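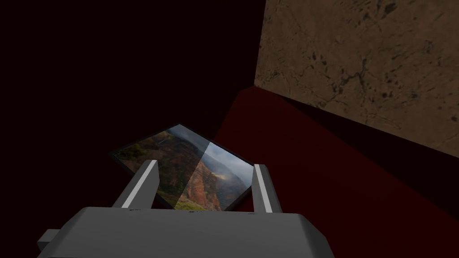

Open day at Gisturero, Vosdale, 18 July 2023

I've been wanting to get inside Gisturero for ages, so when they opened the Vosdale building for an afternoon I signed up the same minute the page went live. They do testing and sign-off for robot arms that pick up household things, and nearly all of it happens in simulation before a real arm gets to try. What I was hoping for was the rulebook, and wow, did we get the rulebook.

There were 24 of us, split into 2 groups. Mine started in the Marciniak Room, a long space on the ground floor with a row of workstations down one side and a big screen at the end. On the screen was a simulated arm working through pick-up tasks from a camera mounted close to the gripper. I could have watched it all day.

The house rules are called Plelness (I asked how to say it and got two different answers), and the printed version fits on five pages. It covers how a simulated trial is set up, what gets written down, and what has to be true before anyone is allowed to move a task over to hardware. The part I liked best is the very first rule: the success condition is written before the scene is built. If the task is "pick up the knife," somebody has to say how high, for how long, and whether touching anything else spoils it. Our guide had sat through plenty of arguments from the days before that rule and was very happy to be rid of them.

Second rule, and this one got a lot of nodding in my group: you don't get to choose your lighting. Shadows, surface textures and the background are varied on purpose, and the settings are saved with each trial so that somebody else can bring the same scene back later. A gripper that only does well over a plain gray table hasn't shown much, and they want to find that out while it's still cheap. Same goes for the shape of the thing being picked up. Flat items are a whole chapter. A flat panel lying on a surface gives the fingers very little to get hold of, and a long thin item can be approached along its length or across it, and the grip might hold very differently depending on which. Plelness makes you test more than one angle of approach and report them separately, no averaging!

Then there's the number. A task needs 500 trials under one unchanged version of the software before it can be put forward for review. Change a setting halfway through and you start again from zero. A man next to me groaned out loud at that (I think he'd done it himself somewhere else), but I came around to it quickly. Mixed runs are awfully hard to read afterward.

We moved up to the big screen for the part on starting positions. The rule is that the open gripper has to stop and hold over the object before it closes, and the recording has to include that pause. Reviewers use it to check where each finger is compared with the object, whether the gap is wide enough, and whether the object is centered or closer to one side.

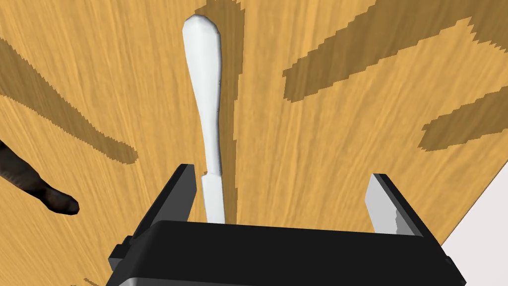
Who decides that a trial has failed?

The written success condition decides, and the software marks each trial against it. A person can add a note or ask for a second look, but can't change the mark, and if the condition turns out to be badly worded it gets rewritten and the whole batch is run again.

After a coffee break (good cookies, terrible cups) we got to the handover rules, for when a task leaves simulation and goes to a real arm. Speed is turned down for the first runs. One person runs the arm and another does nothing but watch, with a hand near the stop button and no laptop, no phone. Anything with an edge or a point is replaced by a blunt stand-in until the grip has been reviewed. And simulated results are never quoted on their own in a report that also has hardware results; the two columns sit side by side, even when the second one is embarrassing. I loved that one.

What I didn't see enough of was how they handle the near misses. There's a field in the log for "held but slipped," and I'd have happily spent half an hour on that alone, but the other group was waiting for the room. I also asked whether Plelness is going to be shared outside the building. A short version is planned for August, without the log templates, which is a shame as the templates were the bit I wanted to copy.

Practical stuff for anyone going next time: parking is behind the building and fills up early, so take the bus if you can. Bags go in lockers at the front desk. Screens can't be photographed without asking first, but everyone I asked was really nice about it. Bring a notebook and go with the first group, they got the longer question session. I've already put my name down again.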